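# About Alluvby

Alluvby records people showing robots how to do small household and kitchen jobs, and turns those recordings into training sets that other firms and university groups can use.

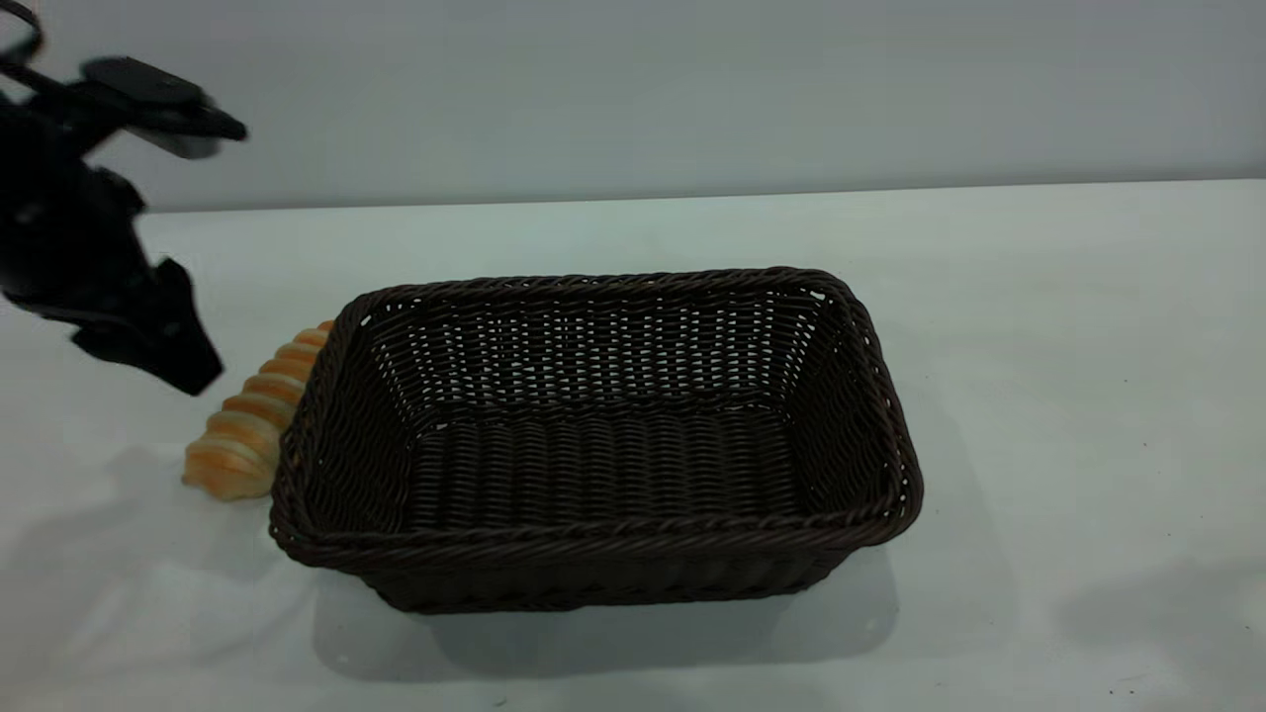 *Bread basket task: the arm at the roll, beside the basket.*

## What we do

A robot arm can be taught a job in two main ways without anyone writing out each movement in code. The first is to take hold of the arm and guide it through the job by hand. The second is to drive it from a separate set of controls while watching the table. Alluvby does both. The joint positions, the gripper opening and the camera views are recorded together against a single clock, and each attempt is stored as one episode.

Clients send us a job description, which may be as short as one line. We write it up as a task sheet, agree the start and end conditions, choose the objects, and record until the agreed number of usable episodes has been reached. The present catalogue holds 87 tasks. Most involve picking up, placing, sorting, wiping or folding. A standard set is 199 episodes of one task, with the start positions of the objects changed between attempts according to a printed plan.

We do not train control models for sale. Some clients ask us to run a small test model on their set before delivery, and we do this as a check on the data. The results are passed on with the set and are not published.

## How we started

The company was set up by Lorraine Hulme and Bradley Mottram, who had worked together on packing lines at Tildale. The lines there were reprogrammed each time a carton changed, and a change of carton could occupy an engineer for most of a shift. Hulme began guiding the arm by hand as a quicker way of setting pick points. Mottram wrote the first version of the recorder to keep what she had done.

That recorder, now called Mathebula, has been rewritten twice. It still keeps the original file layout, so episodes from our first January can be opened in the current version. It was named after the street in which the first workshop stood.

## Hand guiding and remote control

Hand guiding is quick to learn and gives the operator a direct sense of contact. Its drawback is that the operator's hands and sleeves enter the camera views, and a model trained on those views may come to depend on them. We use it mainly for jobs where force matters more than sight, such as pressing a lid home or closing a drawer.

Remote control keeps the operator out of view. It is slower at first, and new operators tend to close the gripper too early or approach too low. Soft objects show this up quickly. A bread roll, for instance, has to be taken with enough grip to lift it and not enough to crush it, and the basket rim has to be cleared on the way in. The bread basket sheet asks for a pause above the basket before release — this gives a clean point at which to divide the episode into stages.

Operators train for 40 hours before their episodes are accepted into a client set. Practice episodes are kept separately and marked as such.

## Checking

Every episode is watched through by someone other than the operator who recorded it. It is then marked as usable, usable with a note, or rejected. Rejected episodes are retained. Several clients ask for them, as a model may also need examples of a missed pick or a dropped object, and we supply them in a separate folder with the reason given.

Clock drift between the arm and the cameras is measured at the start and end of each session. If it exceeds the limit on the task sheet, the whole session is recorded again.

## People

**Lorraine Hulme**, director. Task design and client work.

**Bradley Mottram**, director. Mathebula, storage and file formats.

**Jocelyn Estrella**, head of operations. Operator training, session planning and the remote control stations.

**Nosipho Ngubane**, data quality. Review, timing checks and the rejection codes.

**Phyllis Ackroyd**, workshop. Grippers, mounts, tables and the object store.

## Where we work

The workshop and office are at Zakbridge, on the ground floor of a former print works. There are 3 recording cells, each with its own lighting, which is left at fixed settings for the length of a set. Clients may attend the first session of a new task by arrangement with Jocelyn Estrella. Visitors are asked to arrive before 9.30 am, when the cell doors are closed for the morning run.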